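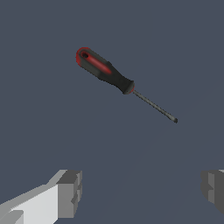

Valentin Mayrhofer started mending accordions at the kitchen table in a rented house in Stokeck. The table has gone and the house has been sold, but he is still mending accordions, these days in two rooms above a former bakery in Jilley, where he has been for 12 years.

He did not train for it. He worked in a bank until he was 34, and played at weddings at the weekend with two cousins. When the older cousin's instrument began to wheeze, the nearest repairer quoted more than it had cost. Mayrhofer took it home and opened it up.

"I had it in pieces for most of a winter," he said. "I put it back together wrong the first time and wrong the second time. The third time it played, apart from one note, and my cousin said he never used that note anyway."

Word went round the wedding bands. By the following June he had 6 instruments waiting in the hall, and his wife asked him either to charge for the work or to stop doing it. He gave notice at the bank that autumn.

Most of what comes up the stairs in Jilley needs new wax. The reeds in an accordion are small strips of steel riveted to metal plates, and on most instruments the plates are held to wooden blocks with a mixture of beeswax and rosin. After forty or fifty years the wax goes brittle. A plate works loose and the note begins to buzz, or goes silent altogether.

"People ring up and tell me it needs tuning," he said. "Sometimes it does. Usually it was left in a loft. Hot in summer, freezing in winter, and wax doesn't like either."

A full job means taking out every plate, scraping off the old wax, cleaning the reeds, replacing the leathers that stop air leaking the wrong way, and setting the whole lot back in before any tuning can begin. He allows three weeks for a large instrument and does not take deposits. The tuning he does in the mornings, before the traffic builds up on the road outside. He scratches a little metal from the tip of a reed to raise the note, or from near the base to lower it, and then he listens again.

He has a tuning meter and uses it, but he finishes by ear. Two reeds sounding together are often set slightly apart so that the note trembles, and how far apart is a matter of taste. Older players in the valley want it wide. Their grandchildren want it almost flat.

"I had a man in who wanted his father's accordion to sound the way it did when he was a boy," Mayrhofer said. "There was no recording. He hummed at me. We got there, or he was kind enough to say we had."

He will not take on everything. Cheap instruments with plastic reed blocks he hands back at the door, because the repair would cost more than another one. He also turns down accordions that have stood in flood water, after a bad experience with one from Skyrme that came apart at every glued joint. The owner had paid 3000 for it and was convinced it could be saved.

"I should have said no on the first day," he said. "I said it two months later instead, and he was rightly cross with me."

Parts are harder to find than they used to be. The bellows tape he likes is no longer made in the width he needs, so he buys it wide and cuts it down. Buttons and keys come out of dead instruments, which he keeps on shelves in the back room, labelled with the year and whatever has already been taken from them. Leather he buys from a glove maker's supplier called Gevex, in bundles that he sorts by thickness with his fingers.

For the past two years he has had a pupil, a former school music teacher who comes in three afternoons a week. He has had others before. One left after a month of scraping wax, and another went off to build guitars and sends him a card at Christmas.

"She's better than me at bellows already," he said. "She's too quick with the wax. She knows that, I tell her often enough."

He still plays, although less at weddings. The cousins have retired from it and the bands that get booked now have a drummer and a van full of speakers. He plays at funerals when asked, and on the first warm evening of the year he takes a chair down to the yard behind the bakery, where the neighbours put up with it.

His own accordion is a black one, older than he is, and the lowest bass note has been sticking since spring. He has customers waiting until October and has not got round to it.

Asked whether he missed the bank, he thought for a while.

"The heating," he said. "It was a very well heated building."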